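# Slow is fine

I went to the open day at Nellier in January expecting to be bored by noon. I have been to enough of these things. A robot waves, a robot hands someone a bottle of water, people clap, and then there is coffee. I stayed until they turned the lights off, and I have been arguing with colleagues about it ever since.

The floor was split in two. On one side was the kind of demonstration I had come to expect, with music and a presenter in a headset. On the other side was a table with a dark top, a black cloth hung behind it, and a two-armed robot working at a board full of holes and slots. Gyu-bin Ok ran that table. She had no script. When a piece went in, she said so, and when it didn't, she wrote something in a notebook and reset the board.

The second table had about 10 people at it for most of the morning. The first had the rest of the building.

I think the crowd had it the wrong way around. The stage show told us very little. Every move had been set up ahead of time, and the presenter admitted as much when Nam-gil Min asked him from the third row. Moving a cup from one marked spot to another is a fair test of a motor. It says almost nothing about whether the machine could work a shift in a plant like the one at Revberg, where I spent six years watching people fit small parts into housings that were never quite where they should be.

A board is dull to look at, but it asks the right question. Can the hand get a peg to a hole and seat it when the board has been turned a little? Ok told us they had logged 600 attempts on the current layout and wanted 1,000 before they would quote a success rate. I liked that. I have bought equipment from people who quoted a rate after 2.
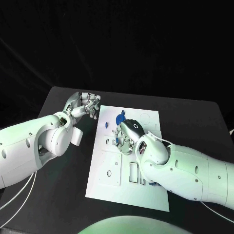

## What I would ask for

I would like open days to put the slow table at the front and leave it running. Let people see the misses. A buyer learns more from ten minutes of misses than from an hour of music.

Min disagrees with me. His view is that the stage show pays for the board, and that visitors who get bored don't come back. He may be right about the money. I still think a company that hides its failures in January will be explaining them to a customer by summer.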